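Kernengate Community Help > Home & Garden > Windows and light

North-facing window behind my work table - blind, film or leave it alone?

Posted by Samina Arain

Hello all! We've finally moved into the flat in Prandivville and I have a proper sewing and cutting table for the first time in my life, which I'm ridiculously pleased about. It's big and white and it's pushed up near a wide window. Lovely light, but by mid-morning I'm squinting at everything. Pale fabric on a white top just disappears, and when I look up towards the glass I can't see a thing for a few seconds afterwards.

The window is 240 cm across, so one blind would be a monster. I rent, so drilling into the frame is out, but the landlord is fine with anything that peels off. I'd love to keep as much daylight as I can. Has anyone tried frosted film? Or should I just turn the table round?

Answered by Vilmos Hajdu

Film. Easy to put on, cheap, peels off when you leave. Use plenty of soapy water.

Answered by Veronika Szénási

Oh, I love this sort of problem! I do bookbinding at home and went through all of it last September, so here's what I'd try, cheapest first.

Turn the table before you buy anything. If you face the window, your eyes keep adjusting to the brightest thing in front of you and your work looks dull. Sit side-on, with the window on your left if you're right-handed, and the shadow of your hand falls away from the scissors. It took me ten minutes and fixed half the trouble.

Then do something about the table top. White bounces light straight up at you. I bought a mid-grey cutting mat, and before that I used an old grey blanket pulled tight and clipped underneath, which was fine for everything except knife work. Cream cotton shows up beautifully on grey.

If it's still too much, go for film, but only on the lower part of the window. I covered the bottom 70 cm of mine and left the rest clear, so the sky still lights the ceiling and the room doesn't go gloomy. Vilmos is right about the soapy water - a drop of washing-up liquid in a spray bottle, and wet the glass and the sticky side. Cut it a little large and trim it once it's up. Do check what sort of glass you have first, as some double glazing doesn't get on with the darker films.

For blinds without drilling, look for the tension kind. I have 2 narrow ones side by side instead of one wide one, made by Allex, and I can drop whichever half the sun is in. The gap in the middle is tiny and I've stopped noticing it.
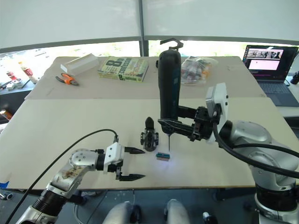

Big white table top with a wide, bright window behind.

One more thing: evenings. Once you've tamed the daylight you'll want a lamp on the same side as the window, so your shadows don't swap over at teatime. Mine is a clamp-on with a long arm and I wouldn't be without it.

Do tell us how you get on, and what you're making!

Answered by Kristóf Kiss

I had film up for a winter and took it down again, missed the view too much. Net curtain on a tension rod did the job for me and it goes in the wash. The rod sagged a bit in the middle on a wide window, so get a thick one.

Comment from Samina Arain

Thank you all! Turned the table after lunch and it's so much better already. Grey mat is next. (It's curtains for the spare room first, Veronika, then a coat if I'm feeling brave.)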